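Mussel shells keep their thickness after move to sheltered water

Aug 29, 2023
3 min read

Mussels moved from an exposed shore to a calm inlet went on building thick shells for most of their first year there, according to a study published by the Sondik marine station.

The finding adds to a long argument over how much of a mussel's shell is set early in life and how much depends on where the animal happens to be living. Mussels on wave-beaten rocks usually have thicker, heavier shells than those in quiet water. What has been less clear is how fast that changes when the waves are taken away.

The team collected young mussels from the outer shore at Pritmont and placed them in mesh cages at 4 sites inside the Olmedo inlet, where the water is calm and food is plentiful. A second group, born in the inlet, was kept in the same cages for comparison. Both groups were measured every month.

Of the mussels brought in from Pritmont, 155 were still alive at the end of the trial. They grew in length at much the same rate as the local animals, but their shells stayed thicker at the lip, where new material is laid down. The gap between the two groups only began to close in the last few months.

The authors say this points to a delay in how the animals respond to their surroundings. A mussel that has started life in rough water seems to carry on as if the rough water were still there. They do not rule out an inherited difference between the two shores, and say that breeding work would be needed to separate the two causes.

Water temperature made little difference to the result. The warmest readings came in July, when growth was quickest in both groups, but the difference in thickness was no smaller that month than in the one before.

We use cookies to remember your settings and to count visits. Accept | Manage choices

Predators may also play a part. Shore crabs are common in the inlet, and mussels are known to thicken their shells when crabs are near. The cages kept the crabs out but not their scent, so some of the extra shell could be a reaction to them - although the local mussels in the same cages did not show it to the same degree.

The station has kept records of shell size at Pritmont since 2001, and those figures were used to check that the animals collected for the trial were typical of the shore.

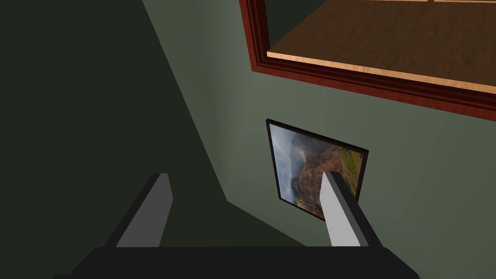 Computer simulation showing an open two-fingered gripper.

Growers in the area have taken an interest in the work. Thick shells travel better and break less often during grading, but they also mean less meat for the weight. Seed mussels gathered from outer shores are often sold to farms in calmer water, and the study suggests that buyers should not expect them to match local stock in the first season.

A further trial is planned at Clisach, where mussels from the inlet will be moved the other way, on to open rock. Results will be compared with the present set once those animals have spent a full winter on the shore.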